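Cilbridge Homeowners Association
Minutes of the Regular Meeting of the Board
Jul 20, 2023
Clubhouse, lower level

Present: Irén Gál (chair), Roland Pearce (secretary), three further directors, representative of Givine Property Management. Owners attending are listed on the sign-in sheet held by the secretary.

1. Call to order and quorum

The chair called the meeting to order at 7:02 p.m. Quorum was confirmed. The agenda was adopted with one change: item 6 (irrigation) was moved ahead of the parking item and is recorded here as item 4.

2. Approval of previous minutes

Minutes of the previous regular meeting were approved as circulated, subject to one correction. In the section on gutter cleaning, "north block" should read "north and east blocks." The secretary will file the corrected copy.

3. Water pressure and booster pump

Givine presented the plumbing contractor's report on low pressure in the upper units. Static pressure at the street connection is within the range given by the utility. The loss occurs between the booster pump and the second riser. The contractor, Clitolance, attributes it to a partly closed isolation valve and to scale in the older section of galvanized pipe.

Clitolance recommends replacing the valve first, then repeating the readings before any pipe is opened. The chair asked if both jobs could be done under a single shutoff. Givine replied that they could, but that the price for the pipe section is an estimate only until the wall on the east stair has been opened. The work on the valve alone is quoted at $944, parts and labor included.

Roland Pearce noted that the existing pump has 43 months of service since its last rebuild and asked that the seals be checked at the same visit. Givine will add this to the work order.

Motion: to approve replacement of the isolation valve at the quoted price, with readings to be repeated at the same fixtures as before. Moved by Pearce, seconded. Carried without dissent.
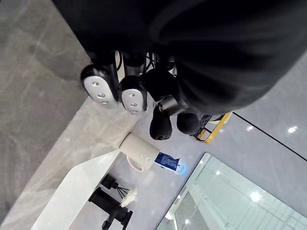 Discussion continued on access. Readings are taken inside the units, so owners on the second riser must be given written notice. The bylaws require 2 business days for non-emergency entry. Givine will post the notice in the stairwells and send it by e-mail. Owners who prefer to be at home may request a time slot, and slots will be assigned in the order received.

An owner asked who pays for fixtures with clogged aerators. The chair referred to Section 8 of the declaration: supply lines up to and including the unit shutoff are common property, and everything downstream belongs to the owner. Faucets, aerators, supply hoses and traps are therefore at the owner's expense. The same owner asked that this be stated in the notice. Agreed.

The pipe section is deferred to the September meeting.

4. Irrigation

The controller on the west lawn has been running two cycles per night on zone 4. The fault was traced to a duplicate program left in memory after a power failure. The landscaper has deleted it. The board reviewed the metered use for the period and found no need for an adjustment to the operating budget.

The broken head near the mailboxes is still open. The landscaper has the part on order - delivery date not confirmed.

5. Parking and guest permits

The secretary reported that 434 guest permits have been issued since the new form was introduced. Several were issued without a plate number, and the towing company will not act on these. The form will be revised so that the plate number is a required field. Permits already issued remain valid until their printed expiration.

A proposal to assign the four spaces beside the trash enclosure to contractors during working hours was discussed. Two directors were opposed on the grounds that the spaces are used by owners on shift work. The proposal was withdrawn.

6. Entry system

Bids for the replacement of the front entry panel were opened. The Morikawa unit is compatible with the present wiring. The other bid requires a new cable run from the telephone closet and a second power supply. The board asked for clarification from both bidders on the following points:

- cost of additional key fobs after the first year
- method of deleting a lost fob, and who is able to do it
- battery backup time
- warranty on the keypad

No vote was taken. Answers are to be circulated before the next meeting.

7. Owner comments

One owner reported that the light on the second-floor landing of the east stair is out again. Givine will replace the fixture and not only the lamp. Another owner asked that the recycling schedule be posted in larger type.

8. Action items

Givine: work order for valve and pump seals; entry notice; landing light.
Pearce: revised guest permit form; corrected minutes; recycling schedule.
Gál: letter to the entry system bidders.

9. Adjournment

There being no further business, the meeting was adjourned at 8:36 p.m.

Respectfully submitted,
Roland Pearce, Secretary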